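Bon, j'ai enfin attaqué le tri de mon coin maquillage et je vous raconte tout, parce que depuis ce matin je ne pense plus qu'à ça. Fil un peu long, prenez un thé !

1/ Le point de départ : un tiroir. Un seul, mais profond, où tout roulait au fond dès que je l'ouvrais. Les crayons, les pinceaux, les échantillons, un vieux ticket de caisse de février, des élastiques. Pour retrouver mon pinceau à poudre il fallait y plonger la main à l'aveugle et ressortir avec du fard sur les doigts.

2/ J'ai tout vidé sur une serviette de bain. TOUT. C'est Lovely Maglaya qui m'avait donné l'idée dans son message de la semaine dernière (elle range sa salle de bains comme d'autres font des puzzles) et elle a raison, on ne trie bien que quand on a tout sous les yeux.

3/ Premier passage, le plus facile : ce qui sent bizarre, ce qui est sec, ce qui n'a plus de bouchon. Poubelle. J'ai retrouvé un mascara que je croyais perdu depuis mon déménagement à Tirstead, il était dur comme un bout de réglisse. Adieu, mascara.

4/ Deuxième passage, plus douloureux : les pinceaux. J'en avais gardé plein « au cas où ». Le petit biseauté qui perd ses poils, le gros qui gratte la joue, celui reçu en cadeau avec une palette et jamais utilisé... Je les ai tous essayés à sec sur le dos de la main. Si ça pique, ça part !

5/ Le lavage maintenant. J'utilise le savon doux Kaltik, une noisette dans le creux de la main, eau tiède, et je fais tourner les poils tout doucement, toujours tête vers le bas. Surtout pas d'eau dans la virole (la partie qui tient les poils au manche), sinon la colle finit par lâcher. J'ai perdu un super pinceau à blush comme ça, je m'en veux encore.

6/ On rince jusqu'à ce que l'eau soit claire. Pour le pinceau à poudre j'ai dû m'y reprendre plusieurs fois, c'est fou tout ce qu'une grosse touffe peut garder ! Ensuite on presse dans une serviette, on redonne la forme avec les doigts, et on laisse sécher À PLAT. Une nuit entière pour les gros. Les tout fins, quelques heures leur suffisent.

7/ Pendant que ça séchait, grande réflexion sur le rangement. J'ai d'abord testé la trousse en tissu Flornico que j'adore en voyage. Très jolie, mais à la maison c'est le tiroir en plus petit, on refouille dedans chaque matin et les poils se tordent.

8/ Ensuite le verre à moutarde (un classique). Ça marche, mais tout se mélange, et si on met peu de pinceaux ils tombent sur le côté comme des fleurs fatiguées. J'ai aussi tenté avec des billes de verre au fond. Très beau ! Et une horreur à nettoyer, il y a de la poudre qui se glisse entre les billes et on finit à les laver une par une dans la passoire.

9/ Donc, le gagnant : l'organiseur en plastique transparent, ouvert en haut, avec une séparation à l'intérieur. Je suis fan. On voit tout, même le bas des manches, et on sait tout de suite quand c'est sale au fond. 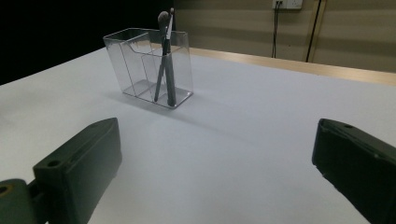

10/ Et puis j'ai changé de méthode, je ne range plus par taille mais par fréquence. Ce que je prends chaque matin reste dehors, le reste dort dans le tiroir, qui respire enfin. Pour un maquillage de tous les jours, un gros pinceau bien doux pour la poudre et un petit pointu pour les yeux, ça me va très bien. Deux pinceaux ! Moi qui en avais une poignée entière !

11/ Petite astuce pour l'entretien : un chiffon microfibre à peine humide sur le plastique, puis un coup de chiffon sec. Pas d'essuie-tout, ça finit par faire de petites rayures. Pas d'alcool non plus, celui d'avant est devenu tout trouble et je n'ai jamais réussi à le rattraper.

12/ On m'a demandé en message privé si la poussière n'était pas un problème avec un rangement ouvert. Un peu, oui. Je secoue le gros pinceau avant de m'en servir et je lave tout toutes les 2 semaines, ça suffit chez moi. Si vous avez un chat qui perd ses poils, prenez plutôt un modèle à couvercle, Calimlim en fait un qui a l'air pas mal (pas testé, si quelqu'un l'a je veux bien un avis).

13/ Autre question reçue : les poils en haut ou en bas ? En haut, toujours, une fois que c'est bien sec ! Si c'est encore mouillé l'eau descend vers la virole et on revient au drame du post 5.

14/ Ce que j'aime le plus, c'est le matin. Je tends la main, je prends, je repose. J'ai même arrêté de laisser traîner mes affaires sur le bord du lavabo, et ça, ceux qui vivent avec moi apprécient énormément.

15/ Prochaine étape : les vernis. J'ai ouvert la boîte, j'ai regardé, j'ai refermé la boîte. Il y a au moins quatre rouges que je suis incapable de distinguer les uns des autres. Si vous avez une méthode qui marche pour les classer (par couleur ? par âge ? par degré de honte ?), dites-moi tout !

16/ Ah, et j'oubliais : les pinceaux doux mais jamais utilisés, je les ai bien lavés et donnés à ma nièce pour l'aquarelle. Le gros lui sert à mouiller tout le papier d'un coup, elle est ravie, elle m'a déjà peint un poisson.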